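# Crumb residue and gray marks on white tabletop, two-slot toaster

Vuvport Boards / Kitchen Equipment / Small Appliances

**ywtang** – 11 Nov 2024

Two-slot Hadari toaster on a white Longo worktop, bread staged on a blue tray to the right. After a few days of use there are crumbs and a powdery residue on the table, mostly in front of the toaster, plus gray smudges that do not lift with a dry cloth.

The crumb drawer gets emptied every morning, so most of this is not coming from there. I suspect the bread is shedding between the tray and the slots.
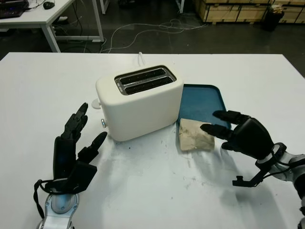 The bread is plain white sandwich loaf, sliced at the store. I have tried moving the tray closer and saw no difference in the amount on the table. Questions:

1. Is the gray material from the toaster feet or from something else?
2. What is safe on a matte white surface?
3. Is there an accepted way to clean the slot area without pushing debris farther down?

Ya-wen Tang

---

**dlk_bench**

On 1, check the feet. Rubber feet leave gray streaks when the toaster is dragged. Lift it, put a sheet of white paper underneath, and slide it a few inches. If the paper marks, you have your source.

On 2, dish soap and warm water first. I mix one teaspoon in a 473 ml bottle and spray the cloth, never the table. Dry it right away or the film attracts more dust.

---

**ohmsandoats**

Powder in front of the toaster is usually from pulling the slices out toward you. The bottom edge of the toast scrapes the slot frame on the way up. Lift straight up until the slice is fully clear, then move it sideways to the tray.

I disagree with the daily drawer routine, by the way. Every time the drawer comes out, some of it goes on the table. Twice a week is enough for one loaf.

---

**dlk_bench**

> Twice a week is enough for one loaf.

Not with a dry loaf. Crumbs under an element smoke. Take the drawer out over the sink and the table stays out of it.

---

**ywtang**

Paper test done. Faint gray line from one rear foot, nothing from the other 3. That accounts for the streaks but not the round smudges near the front edge. The drawer is already emptied over the sink.

---

**M_Farrow**

I did appliance refurbishing for a while. For question 3, my order of work:

1. Unplug at the wall and allow the body to cool completely. Lay the cord behind the toaster where it will not catch.
2. Pull the drawer, then invert the toaster over the sink and tap the base. Do not shake it hard. The carriage can come off its guide.
3. Brush the slot openings from the center toward the ends with a dry pastry brush.
4. Use a soft cloth for the slot plate and the upper edge of each opening. One slot at a time, keeping hold of a corner so the cloth can be drawn straight back out.
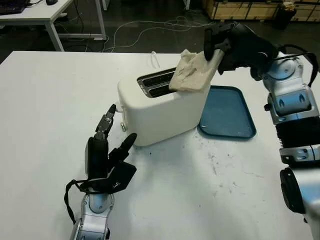
5. Wipe the shell and the knob with a barely damp cloth, and dry them.
6. Clean the table last. The tray too – the raised rim holds fines that go back onto the table when it is tilted.
7. Run one empty cycle before the next slice.

---

**ohmsandoats**

Steps 1 to 3, agreed. I would not put any cloth into a slot. The guard wires have cut ends on many models, fabric snags on them, and lint left near an element will scorch. Brush only.

---

**M_Farrow**

Fair concern for terry or anything with loops. Flat-woven cotton has not snagged on me, and I stay near the top. A brush does not remove the brown film from the inside edge of the plate. If the film does not bother you, skip step 4.

---

**dlk_bench**

Siding with ohmsandoats on this one. A wood skewer with the tip wrapped in damp paper towel gets the same film, and it is narrow enough that you can see what you are touching.

---

**ywtang**

Results so far. Soap solution removed the front smudges in two passes, so those were probably grease. The foot streak needed a melamine sponge with light pressure. It left a slightly shinier patch that is visible at a low angle.

I put a Geton silicone mat under the toaster, part 569, trimmed to fit. Lifting the toast straight up has reduced the powder in front. There is still some between the toaster and the tray.

---

**M_Farrow**

Stop using the sponge on a matte top. It is a fine abrasive and the shine will not come back out. For the remaining powder, check whether the loaf was sliced while warm. Those slices tend to have a rough face and shed whenever they are handled.

---

**ywtang**

I will ask at the store about the slicing. Sponge retired.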